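Wear of Printed Markings on Small Wooden Parts Under Repeated Handling

Project report, submitted 2018-10-06
Author: Nanami Chiba

1. Background

Printed wooden parts are used in teaching sets, board games and sorting trays. The wood usually outlasts the marking on it. Once a letter or number is no longer legible the part is replaced, even if it is otherwise sound. The purpose of this project was to compare two coatings applied over printed markings and to find out which one keeps the print readable for longer.

The work was carried out in the materials lab over one term. Preliminary trials took place in May and are not included in the results, as the abrasion drum was later fitted with a different lining.

2. Materials

The test pieces were cut from a single beech board and sanded with 240 grit paper on all faces. Characters were printed on one face of each piece with the same water-based ink. Two coatings were compared:

Fomoditz, a water-based clear lacquer, applied by brush.
Vukside, a hard wax oil, applied by cloth and buffed.

A third group was left uncoated as a control. Each group consisted of 21 pieces. All coated pieces were left to cure for 13 days at room temperature before testing. The supplier of the wax oil gives a shorter curing time, but the longer of the two recommended periods was used for both coatings so that the groups could be tested together.

3. Method

Abrasion was produced in a Fekimura tumbling drum lined with felt. Pieces from one group were tumbled together at constant speed, with no added abrasive. The drum was stopped at equal intervals and the pieces were removed, brushed free of dust and rated.

Legibility was rated by two readers working separately. Each reader viewed the pieces at arm's length under the same desk lamp and gave every marking a rating of clear, worn or unreadable. Where the readers disagreed, the lower rating was recorded. The readers were not told which coating had been applied, although the wax oil has a noticeable smell for several weeks and it is likely that they could tell the groups apart.

Moisture was tested separately. A damp cotton pad was placed on the printed face for one hour, after which the face was wiped once with a dry cloth. Any color on the cloth was noted.

4. Results

The uncoated pieces lost legibility first. Damage began at the corners of the printed face and moved inward, so that characters with strokes close to an edge were affected before compact ones. The letters E and H were rated worn earlier than the letter O.

The lacquered pieces kept their markings clear for more than two thirds of the total running time. When the lacquer did fail, it failed in flakes, and ink came away with it. The waxed pieces faded evenly and at no point showed flaking. Their markings reached the rating worn before those of the lacquered group, but remained readable at the end of the run.

In the moisture test, color was found on the cloth for all uncoated pieces and for two of the waxed pieces. None was found for the lacquered group.

5. Discussion 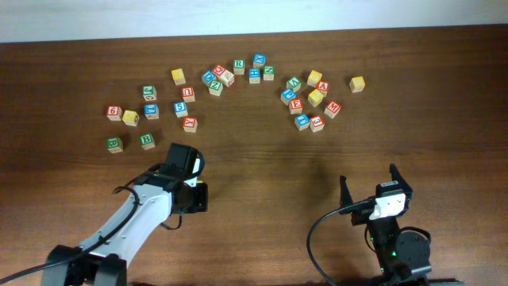
Nomura commented on the draft that tumbling overstates edge damage, and that parts used on a table wear mostly on their flat faces from sliding. A sliding test with a weighted sled was suggested as a better match for ordinary use. The point is accepted. The drum was chosen for its repeatability, and the order of the two coatings could change if face wear were measured alone.

Ink color was not varied. Light colors such as yellow have less contrast against pale wood and would probably be rated unreadable sooner for the same loss of ink. A follow-up should include at least one light and one dark ink on each coating.

The rating scale was too coarse. Most pieces spent the greater part of the run in the middle category, and differences within it were not recorded. Measuring contrast from scanned faces would remove this problem and the need for readers.

6. Further work

The remaining pieces have been stored in labeled bags with the rating sheets. The sled test requires a flat bed and a guide rail, both of which can be made in the workshop from stock material.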